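Parri druckt wieder - und ich hab eins abbekommen

Ich geb's zu, ich stand schon um kurz nach acht vor der Tür, mit Kaffee im Becher und viel zu dünner Jacke. Seit Oktober gibt es das Stadtteilheft Parri wieder, nach einer Pause von 5 Jahren, und die erste Auflage lag gestern früh im Laden in der alten Trokport-Passage aus. 1.000 Stück sollten es werden, am Ende sind 1.033 aus der Druckerei gekommen (die Maschine lief wohl ein bisschen nach, und wegwerfen wollte die keiner). Mittags waren noch 400 da, und als ich um vier mit meiner Schwester noch mal vorbeigeschaut habe, war der Stapel an der Kasse schon richtig niedrig!

Gemacht wird das Heft von Dewanti Raju und Sorin Bogdan, die sich noch aus der alten Redaktion kennen. »Wir wollten eigentlich nur ein Faltblatt machen«, hat mir Dewanti erzählt, während sie nebenbei Wechselgeld sortierte. Daraus sind dann doch 36 Seiten geworden, mit Terminen, Kleinanzeigen, einem Kreuzworträtsel und einer langen Geschichte über die Bäckerei am Fladonweg, die im Sommer zugemacht hat. Die hab ich gleich auf der Bank vor dem Laden gelesen und ein bisschen geschluckt - da gab's die besten Mohnschnecken weit und breit.

Schön finde ich auch die Rezeptseite von Ewurabena Fiadzo. Diesmal Erdnusssuppe, für vier Leute, dauert eine Dreiviertelstunde. Probier ich am Wochenende aus.
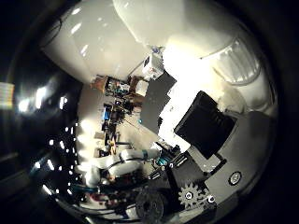

Weißes Greifergehäuse, Nahblick

Das Heft kostet zwei Euro, Schüler zahlen die Hälfte. Wer nicht in die Passage kommt, kriegt es auch im Café Biltix und in der Bücherei, dort liegt es gleich vorne neben der Rückgabe. Die nächste Ausgabe ist fürs Frühjahr geplant, und Sorin sucht noch Leute, die Korrektur lesen und keine Angst vor Kommas haben. Texte und Kleinanzeigen kann man im Laden abgeben, gern auch handgeschrieben. Ich hab mich für das Rätsel gemeldet - 17 waagerecht krieg ich trotzdem bis heute nicht raus.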